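The Towel Pile and I Have Reached an Agreement

I own 27 towels, counting the ones the dog thinks are his, and until this spring every one of them lived in a heap on top of the dryer. I'd pull one from the bottom and the rest would slide onto the floor, and I'd shove them all back up and call it laundry. Sound familiar?

What changed my mind was a weekend at my sister's place in Skarnell. Her linen closet is the size of a cereal box and everything in it stands in line. She folds on a bare table – no mail, no coffee cups – and she starts by getting the whole cloth out flat before she makes a single fold. I'd always folded in midair, chin and all, like my mother did.
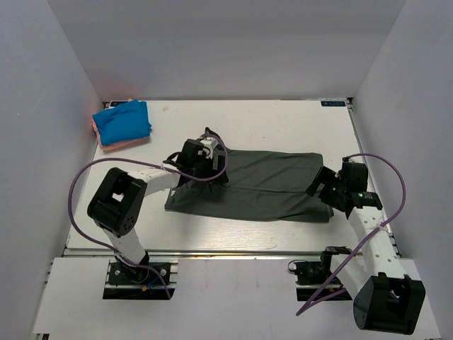
Two folded in the corner, and the dark one still has a way to go.

So now I clear the table. I tug the corners out first, then run my palm from the middle toward the edge (creases love the middle!). Thirds the long way, then in half. Bright colors go on the top shelf, dark ones below, and the dog gets 5 of his own in a basket by the door. I did a whole load in June before the coffee was done, and I was so pleased I went looking for pillowcases.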